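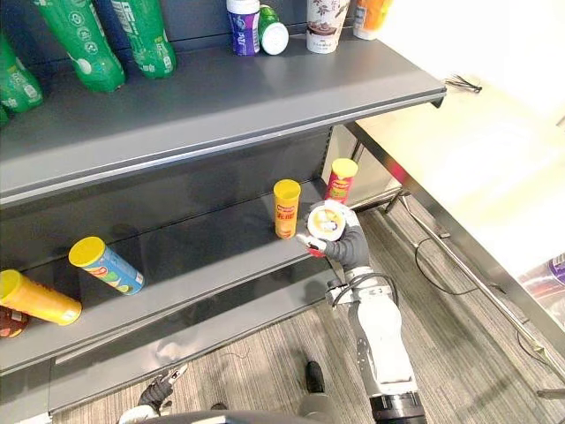

Progress report to the Ilberg fund, 10 November 2020
Project: Umano shelf handling
Prepared by: Magagula, robotics section

1. Work done
Recording of demonstrations by remote control has gone on since July. The operator drives both arms and both hands of the robot at a mock shop shelf stocked with drinks, crisp tubes and bagged snacks. The total now stands at 1331 recorded runs, against 400 at the last report. Each run is one pick and one place, labelled by the operator straight afterwards.

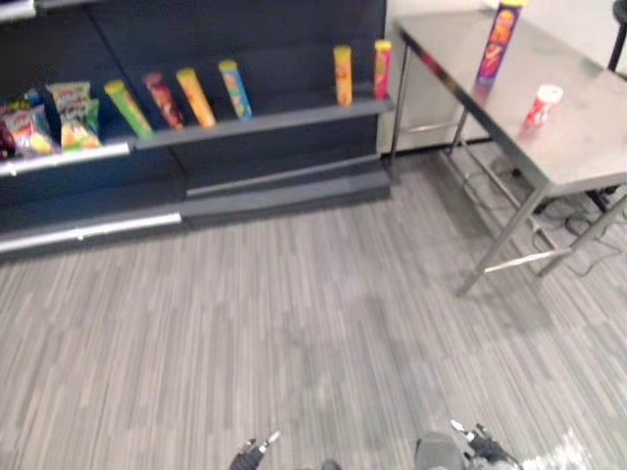

Tubes remain the main object class. Upright tubes are grasped from the side. Tubes lying down take longer, as the operator must turn the wrist before closing the fingers - this accounts for most of the discarded runs. In the latest review of 100 runs, 34 were discarded.

2. Problems
Delay between the operator's glove and the robot hand varied during long sessions. Livarer supplied a new driver and the delay is now steady. Head camera images blur when the robot turns quickly. Operators have been told to pause before each reach.

3. Next period
Training on the full set will start once labels are checked. Bags will be added as a second class. We ask that the remaining equipment money be moved to operator hours - no change to the total is sought.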